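Cordier Family Records Box, large
Item 823
Made by Clelix for Astisis Local History Supplies

A flat storage box for certificates, letters, theater programs, newspaper clippings and loose photographs.

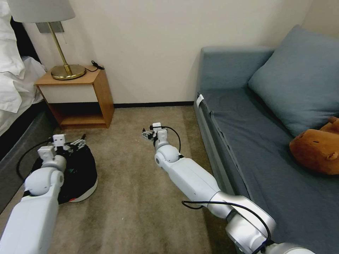
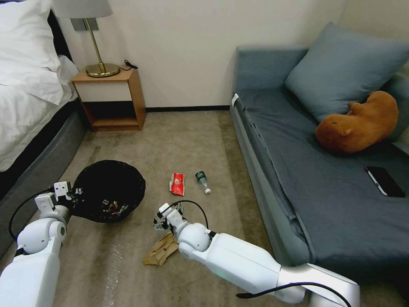

Small room, carpeted floor.

The Cordier holds full-size birth, marriage and census copies without folding. The lid lifts off completely, and the front wall drops down so papers can be slid out flat. Board and glue are acid-free.

Each box comes with 5 card dividers, a pad of family group sheets and 4 blank spine labels. Write on the labels in pencil before sticking them down. Ink can spread on the uncoated paper.

Photographs should go in sleeves first. Sleeves are sold separately – see the Drarnitz range, which fits this box in the two smaller sizes only. The largest Drarnitz sleeve is too wide.

Boxes stack up to four high when full. Keep them out of attics and basements if you can, and off outside walls.

The Cordier replaces the older hinged box, last sold in January. Dividers from the hinged box fit the new one. Lids do not.

Color: gray
Supplied: flat, with folding sheet
Current batch: 3000 boxes
Orders placed by Sat 22 June ship at the old price

Returns accepted on unfolded boxes only.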